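4. Perception and Control Software

4.1 System overview

The software described in this section runs the two arms of the Graleo cell from a single workstation. It has three processes. The perception process consumes color images from a fixed camera and from the wrist cameras and publishes a list of object hypotheses. The planning process, called Gaete in the rest of the paper, turns a task specification into a sequence of motion segments. The control process, Gellex, tracks those segments and reports tracking error, gripper current and a stop reason when a segment ends early. The processes exchange messages through a shared-memory bus and do not share any other state. A crash in perception therefore leaves Gellex holding its last pose, and Gaete marks every open hypothesis as stale until new messages arrive.

All tasks in this paper come from the phone-and-stand family: a phone is grasped from a flat pose and set upright on a stand, or removed from a stand and laid flat. We chose the family for its perceptual difficulty. The phones have dark, glossy screens that give few stable features, and when they lie side by side the gap between two neighbors may be thinner than the segmentation boundary error. The stands differ in shape and in the lean they give a phone, so a single placing pose cannot be reused.
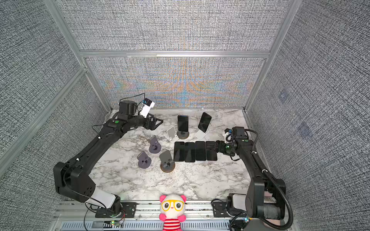

Each hypothesis carries a class label, a planar pose for flat objects or a full pose for upright ones, a covariance, and the name of the camera that last updated it. Hypotheses from the fixed camera are created once at the start of an episode and refreshed only while both arms are outside the central region. This rule is conservative. In an earlier version the fixed camera updated at all times, and a forearm passing over a row of phones caused two adjacent hypotheses to merge. The merged object was wider than the maximum gripper opening, and Gaete then reported that no grasp existed.

Wrist camera updates follow a different rule. They are accepted only when the arm carrying the camera is moving below a speed threshold, and only for objects whose predicted center falls within the inner part of the image. Each accepted update is fused with the existing hypothesis by a standard Kalman step. The hand-eye transforms are estimated at the start of every session and treated as constant after that.

4.2 Grasp selection

For a flat phone, Gaete samples candidate grasps along the two long edges and scores them on three terms: clearance to neighboring hypotheses, reachability of the approach segment, and expected clearance of the held phone during the lift. The last term matters when phones are packed closely, as a small tilt on lifting can bring the lower corner into contact with the next phone. Candidates whose approach volume intersects any hypothesis, inflated by 2 standard deviations, are discarded before scoring.

Containers are handled separately. A deep, dark bin leaves the perception process with almost no usable contrast on its contents, and poses computed inside it were too uncertain to plan against. We therefore represent a container by its rim alone. The planner treats the rim as a closed polygon at a known height, and the region below it as unknown. A segment may cross the rim plane only if it is marked as guarded, in which case Gellex lowers the speed limit and stops on a rise in gripper current. The finger geometry used in the rim check is a pair of swept convex hulls, one per finger. A single symmetric hull was too coarse for approaches close to a wall.

The rim check is evaluated at 1,000 points per guarded segment. It runs in the planning process and is not repeated online. If the container moves after planning, the only protection is the current threshold. Objects outside the container remain ordinary hypotheses and are checked against the full arm model in the usual way.
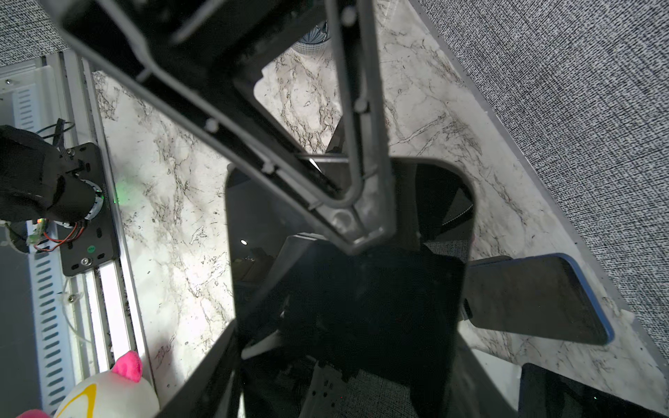 4.3 Placing and regrasping

Once a phone is held, its pose in the gripper is no longer the pose predicted by the grasp. Slip during closing rotates the phone about the axis through the contact areas, and the rotation is too large to ignore when the target is a narrow cradle. Gaete inserts an inspection segment after each lift. The holding arm pauses, the other arm moves to a viewing pose if one is reachable, and the visible outline of the phone is fitted with a rectangle of known aspect ratio. The fitted angle replaces the predicted one.

When the corrected angle falls outside the range accepted by the selected stand, there are two options. The planner can rotate the wrist to compensate, if joint limits allow, or it can lay the phone down again and regrasp. Regrasping needs a free patch of table at least as large as the phone plus the inflation margin. With many phones lying flat the patch may not exist, and the planner then returns a failure without attempting a shorter release. 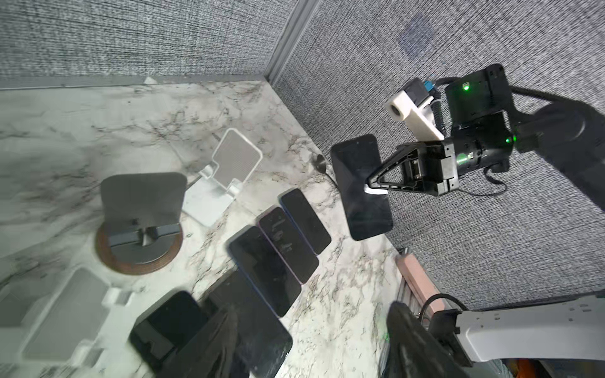

Figure 3. A held phone at a diagonal tilt above the countertop, seen from a wrist camera. Six further phones lie flat below it.

The stand model holds a back-plate plane, a support line and an acceptance range for the angle. For stands of the folding type the back-plane angle is estimated per episode, and for rigid stands it is read from the model file. The final descent is guarded in the same manner as a container entry. Gellex opens the gripper when contact is detected within 5 mm of the predicted support line. Contact above that band ends the segment with the stop reason "early contact", and Gaete retracts along the approach direction.

4.4 Logging and replay

Every message on the bus is written to disk with a monotonic timestamp. The replay tool, Vurkitard, reads a log and feeds the recorded images back to the perception process, so that a change in segmentation can be tested against old episodes with no arm motion. The September release, used for all results reported here, contains 408 logged episodes. Replay is deterministic for perception and planning. It is not deterministic for control, where the recorded joint states are played back and the controller output is only compared with them.

Two limitations of replay affect the analysis in Section 5. First, a modified planner may request a view that the recorded arm never took, and Vurkitard then marks the rest of the episode as invalid. Second, the acceptance rule for wrist updates depends on arm speed, so a change in the speed threshold alters which images are fused even if the trajectory is the same. We hold the threshold fixed in all comparisons.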